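Karno Gripper Bake-Off
Data card and README, release 4
Last edited 2019-05-09

What is in here

Simulated kitchen episodes for comparing two gripper controllers on one arm. The controllers are called Gostance and Gatti. Gostance closes at a fixed speed until it meets resistance. Gatti slows down as it nears contact and then thinks things over. We wrote both of them, so any bias in this card is evenly spread.

There are 400 episodes, of which 396 are usable. The missing four had their logs overwritten by a script whose author is also the author of this card. They keep their numbers in the index so that old analysis code doesn't shift by one and ruin an afternoon.

Everything was rendered in Modov, our in-house simulator. No real kitchens were involved, and no real deposits were lost.

Views

Each episode comes with a room view and a hand view. The room view is fixed. It shows the arm against whatever kitchen the generator produced, and is the one to use for checking approach height and whether the elbow is about to visit the furniture. Most of the approach poses look like this one, with the hand pointing down over its target and a range uncomfortably close by:

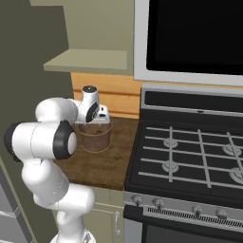

Gostance should never have been allowed near anything round, according to one of the first people to load release 3, Modov, who maintains the fork of the same name and has had the patience to file the same issue for every release since January. The complaint is fair. A fixed closing speed on a curved wall tends to push the object away before the second finger gets there, and the grasp score then punishes the controller for chasing it. We have left Gostance's settings alone so that results stay comparable with the earlier releases. If you want the version with a lower closing speed, set gostance_slow to true and report it as a separate row.

The hand view

The hand view is mounted at the wrist and looks past the fingers. It is the only view both controllers are given at run time. The room view is for humans, who seem to need it.

Two things to know before training on it. First, the gripper body takes up a band at the bottom of every frame, and a model will happily learn that band by heart and tell you it has understood manipulation. Mask it if this bothers you. Second, textures are busy on purpose. Earlier releases had plain surfaces, and both controllers did so well on them that we became suspicious and then depressed.

Brown objects on brown surfaces are the hard cases. Gatti slows down too early on them, mistaking texture for an edge, and has been known to spend 25 seconds approaching something it could have picked up in two. Gostance is not troubled by doubt and simply closes. Depending on the object, this is either its best quality or the reason for the next paragraph.

A dropped object ends the episode. It is scored as a failure even if it lands somewhere useful.
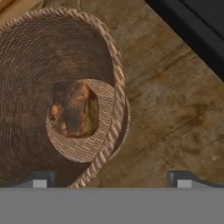

Hand view, fingers open, woven mat and coaster at left.

Files

index.csv has one row per episode, with controller, kitchen seed, target class and outcome.
room/ holds the fixed view.
hand/ holds the wrist view.
joints/ holds joint angles and finger width at every step.
notes.txt holds remarks typed during review. Some are helpful. One is a shopping list, and it stays because the checksum includes it.

Scoring

An episode counts as a success when the target is lifted clear of its support and held until the timer runs out. Pushing, tipping and dragging don't count. Time to contact is reported separately, and we ask that you don't fold it into the success rate. We tried that in release 2, and the winner was a controller that did nothing very quickly.

Known problems

Finger width is logged one step late in the Gatti episodes. Shift it yourself or set fix_width in the loader.

Contact friction is the same for every material. Woven things, metal things and food all grip like mildly damp rubber.

The split file puts some kitchens in both train and test. A corrected split is in split_b.csv. Please use that one. The old one is kept for people who have already published with it and would prefer not to talk about it.

Not suitable for

Picking out a gripper to buy. Both controllers drive the same two-finger hand, so the data says nothing about suction cups, soft fingers or whatever the sales rep has in the van.

License and contact

Free for research and teaching. Open an issue on the Karno tracker, and include the episode number and the loader version. Issues that say only "it doesn't work" will be answered in kind.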